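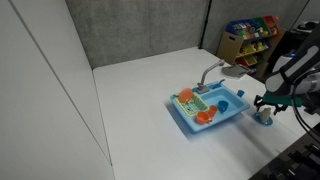 Reinaldo Furtado read the draft and objected that 50 trials per policy cannot separate 82 per cent from 92 per cent, whatever the training curves look like, and that the comparison should be dropped or rerun.

I would like to know whether he is right before I book more arm time. The task is toy kitchen pick and place: toast onto the blue saucer, with the sink left on the table as clutter. Both policies were trained on the same 1,337 teleoperated demonstrations. Policy A predicts one action per step. Policy B predicts a chunk of actions and executes the first part of it before predicting again. Nothing else differs in the config.

Results on the arm: A succeeded in 41 of 50 trials, B in 46 of 50. Start positions came from a list fixed beforehand, and both policies used the same list in the same order. I ran all of A in the morning and all of B after lunch. A trial counts as a success if the toast is resting on the saucer when the gripper has opened and withdrawn.

I also have 3 training seeds for each policy, but only the first seed of each was run on the arm. The other seeds have validation loss only, and B is lower on every one of them. Can I write that chunking improves placement, with the loss as supporting evidence?

Posted by kiltport_ml
Tags: evaluation, imitation-learning, manipulation, statistics

Answers

dh_servo

He is right about the numbers as they stand. The 95 per cent Wilson interval for 41/50 runs from 69 to 90 per cent. For 46/50 it runs from 81 to 97. They overlap a good deal. Overlap alone doesn't settle the matter, but a Fisher test on the two counts gives a p-value above 0.1 as well.

You have thrown away some information, though. The start positions were matched, so the trials are pairs and should be analysed as pairs. Make a two by two table: both succeeded, both failed, only A succeeded, only B succeeded. The first two cells tell you nothing about the difference. Run an exact McNemar test on the other two.

The bigger problem is the order. All of A in one block and all of B in another means that lighting, gripper wear, camera drift and your own care in resetting the objects are mixed up with the policy. No test will repair that afterwards. Alternate the policies within each start position, toss a coin for which goes first, and don't let the person scoring know which one is running. We do this with a small script that loads the checkpoint and prints only a trial number.

I would leave validation loss out of the claim. On our arm (Lindemann base, parallel gripper) it has ranked checkpoints in the wrong order more than once. A policy can have low action error on average and still let go of the object slightly too high.

Comment from kiltport_ml: Thanks. I made the table from the logs. Only A: 2. Only B: 7. Exact two-sided p is 0.18. So pairing doesn't rescue it.

Comment from dh_servo: No. It is a reasonable pilot result and you can report it as one. Use the discordant rate to plan the rerun.

Eltel

just run more trials. 50 is what most people use and reviewers mostly accept it

Comment from dh_servo: Whether reviewers accept it and whether it supports the claim are separate matters. Also, if you keep adding trials and stop when p drops below 0.05, the p-value is no longer what it says. Fix the number first or use a sequential test.

old_bunent

Adding to the first answer: seeds. If you run one checkpoint of each policy, any number of trials only tells you about those two checkpoints. Your sentence is about chunking as a method. Split the same arm time over all the seeds you have and give the results per seed in the table. Three is few, but a reader can at least see whether the seeds disagree by more than the methods do.

I would also record partial outcomes. Score grasp, transport and release separately. If chunking helps, I would expect it at release, where a single-step policy tends to hover, and a stage count will show that with far fewer trials than the overall rate. Decide the stage definitions before the rerun and write them down. "Resting on the saucer" needs a rule for toast that overhangs the rim.

Comment from kiltport_ml: The rim case did come up and I scored it by eye. I will rescore from video with a written rule, then rerun interleaved over all seeds. The comparison stays in the draft as a pilot until then.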